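Mabula Hall – Walk-Round Safety Checklist, with Comments
For use before any event with more than 15 people in the building

The official version of this form is a single page of boxes and fits on a clipboard. This is the other version, the one with my notes in it. Tick as you go. If you find yourself ticking faster than you are walking, start over.

Status marks: OK / FIX / WATCH. "WATCH" means it is not broken yet and we all know it will be.

OUTSIDE AND ENTRANCE

1. Front steps clear, handrail firm. – FIX
The rail is firm at the top and bottom and has opinions in the middle. The third bracket has pulled out of the brick again. Whoever filled the hole with wood putty last time, please stop helping.

2. Ramp surface free of leaves and moss. – OK
Swept. In November this item should be read as "swept within the last hour."

3. Outside light works on the sensor. – WATCH
Works for cats. For people you have to wave. Turn the range dial up one notch and try it again after dark.

4. Front doors open fully from the inside without a key. – OK
Both leaves. The left one has a bolt at the top that gets shot home by people who like things tidy. Check it every single time, even if you checked it this morning.

5. Entrance mat flat, no curled edges. – FIX
Curled at the coat rack corner. Gaffer tape is on it now. The tape is also curling.

HALLWAY

6. Corridor clear to full width. – FIX
Stack of folding chairs, one piano stool, a box marked "Erkent raffle." The raffle was in spring. Moved the chairs. Left the box by the office door with a note.

7. Exit signs lit. – OK, one WATCH
The Plaltetti sign over the kitchen door flickers when the water heater kicks in. The test button still holds it on for the full period.

8. Fire extinguishers on hooks, pins in, gauge in the green. – OK
The one by the restroom was holding the door open again. It is back on its hook. There is a rubber wedge on a string for that door, and the string is there so the wedge can't leave.

9. Capacity notice posted and readable. – OK
Says 92 seated. It has said 92 since 2008, when there was a stage and less storage. We ought to get it looked at, and I have written that on this form before.

KITCHEN

10. Range knobs all off, shutoff valve known to whoever is cooking. – OK
Valve is behind the left cabinet door, below the baking trays. Show them. Telling them doesn't work; they nod and then ask you where the left cabinet is.

11. Fire blanket in its pouch. – OK
Tabs hanging down where you can grab them. Someone had tucked them in so they looked neater.

12. Fridge at or below 40 degrees. – WATCH
Reads 40 on the nose with the door shut, and the door doesn't always shut. Lift slightly and push. The seal has been on order from Fevesetti long enough that I've stopped asking on Thursday and now only ask when I'm in a bad mood.

13. Floor around the sink dry. – OK
Mop is out anyway.

14. First aid kit complete against the list in the lid. – FIX
Lots of triangular bandages. No ordinary Band-Aids at all, which tells you what people hurt themselves doing here. Eye wash is past its date. Replace both.

ELECTRICAL

15. Panel door closed, nothing stored in front. – FIX
Christmas tree. Artificial, upright, still in lights.

16. Extension cords: no splits, no coils under load, no daisy chains. – FIX
Cut the plug off the brown one and threw it out. Please don't fish it out and put a new plug on it. It was the cord that was the problem.

17. Outlet covers intact. – WATCH
Hairline crack in the one under the notice board. Fine today. Screwdriver is in the desk.

MAIN ROOM

18. Windows open and latch. – WATCH
All latch. The second from the back needs the pole and a certain amount of language.

19. Curtains clear of heaters. – OK
Hand's width minimum. Use your own hand, and assume somebody with smaller hands set them last.

20. Chairs sound. – FIX
Pulled two with loose backs and put a strip of red tape on each. Red tape means do not sit. It has been read in the past as "reserved."

21. Tables. See pictures, then comments.

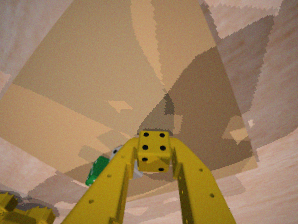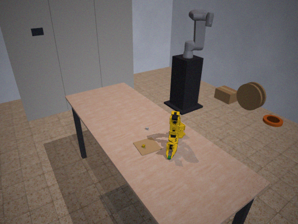
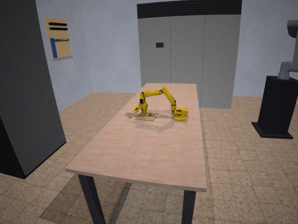 Tables come up on this form more than anything else except that mat, and the reason is dull: they get dragged. Drag one and the joint where the leg meets the top works loose a little at a time until it lets go under the coffee urn. So put a palm flat on each corner and lean. The long table with the thick, square dark legs and the slim edge to its top is the kind I'd call easy to check, because you can see a leg at the corner from standing height and don't have to get down on your knees. Our own folding ones are worse. Flip them, look at the locking ring, and if it slides with one finger the table goes in the back under a sheet of red tape. WATCH on the whole lot.

22. Storage closet: nothing heavy above shoulder height. – FIX
Punch bowl, top shelf, full of batteries. Brought down. Batteries went to the drop box.

23. Alarm panel shows normal, code known to the person locking up. – OK
If it beeps once a minute, that's the backup battery. Call the number on the inside of the cover, reference 321. Pulling the wire out has been tried.

Carried over to next time: items 1, 5, 9, 12 and the tree.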